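Card-packing robots at Wurnow kept squeezing after stop command, firm admits 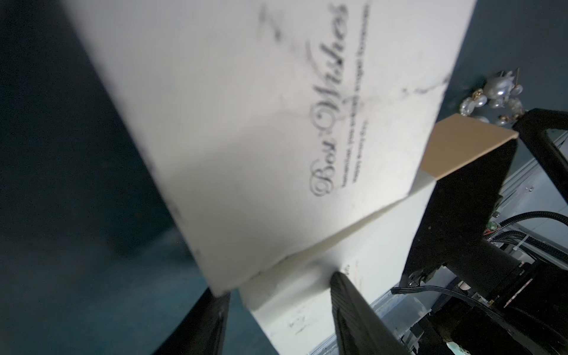
By Rahel Sutter
Betamero Business Desk

Wurnow, the stationery packer, has switched off the robot arms on its greeting card line after two of them kept their grip on the goods when told to let go. The company calls it "a release delay." Staff on the line call it something shorter.

The arms pick up folded cards, Best Wishes and the like, between two black fingers and put them into gift sets. According to a notice handed to workers in April, a stop command should open the fingers at once. On two arms it did the opposite. The fingers stayed shut and the motors went on pushing until somebody cut the power at the wall.

Wurnow says no one was hurt, and there is no reason to doubt it. The notice puts the damage at 80 cards, creased or torn. It says less about the worker who, according to two people on the same shift, was reaching in to free a card when the second arm failed. Asked about that, a spokesperson said the company "does not comment on individual working practices."

That is an odd way to talk about a machine that ignored its stop button.

The arms were supplied by Harasym, which blames a software update. Its explanation is that the update changed how the gripper reads resistance, so that thin, springy items such as folded card could be taken for a slipping load. The arm then held on tighter. Harasym says the fault "could only occur in rare circumstances." Packing folded cards is what these arms were bought to do.

The supplier has sent out a fix and says it passed every test. It would not say how many tests there were, who ran them, or whether any of them used a card. It also would not say if other customers received the same update.

Wurnow plans to restart the line at its Diston site once an outside inspector has signed off. The inspector was picked by Harasym. A request to see the earlier safety check, done before the arms went into service, was turned down on the grounds that it contains trade secrets.

Until then the 13 people on the line are packing by hand. One of them, who asked not to be named, said output had dropped less than managers expected. Wurnow declined to give figures.

The company says it still expects to add more arms before the holiday season. It has not said whether those will come with a separate power cutoff within reach of the operator. The present ones do not.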